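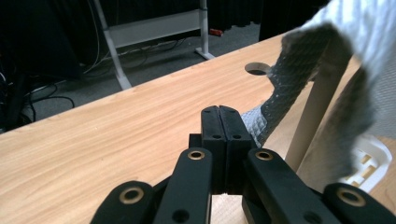 3.2 Cloths and table

The Iseo survey, held in July, gave 300 answers on how small cloths are kept at home. Most people fold them on the nearest table – seldom on a bed. We therefore chose a light wooden table and placed each cloth flat near the front edge, with the soap dish holder behind it (Figure 2).

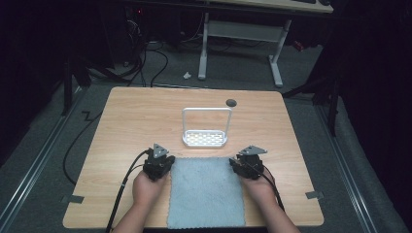
Figure 2. Pale blue-gray cloth with a wavy hem, and white soap dish holder.

One reader of our draft objected that a wavy hem makes it hard to judge if two edges meet. We agree, and measured from the corners only.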